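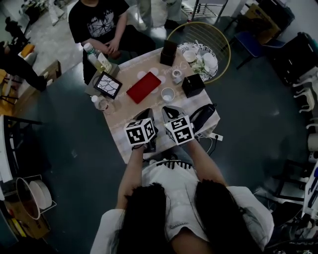
*Tabletop work with a pair of hand-held grippers.*

## The Small Table Is Still the Hard Test

Public discussion of household robots tends to begin with the large promises: the cooked dinner, the folded laundry, the clean kitchen. Zumico holds that the discussion should begin with a small table and the things people leave on it.

A cup, a roll of tape, a red case and a few bottles present more difficulty than their size suggests. Each calls for a different grip. A case lying flat offers little to hold. A picture leaning on a pouch will fall if the pouch is taken first. A person settles such matters without thought, and still works more slowly when given two grippers in place of ten fingers. That loss of speed deserves more attention than it receives. Much of what is blamed on software belongs to the hand.

Our review this spring covered 1000 clearing attempts by machines at the Etance test rooms. The machines finished 887 without help. Supporters of early sale regard this as a strong result, and for a laboratory it is. A household would see it differently. A family that clears its table three times a day would be called to assist every few days, often over something spilled or broken.

The shop floor is further along. At the Niazi packing site, parts arrive in known trays and the lighting does not change. Machines there handle 3000 pieces in a shift, and staff step in seldom. The work was arranged to suit the machine, and few homes will be arranged that way.

We therefore recommend that makers publish the number of times a person had to intervene, together with the objects involved. Nekine has begun to do so, listing 286 household items by name and reporting failures for each. The list makes poor advertising. It gives buyers a fair account of what they would be paying for, and we would like to see it adopted before the first general sales begin.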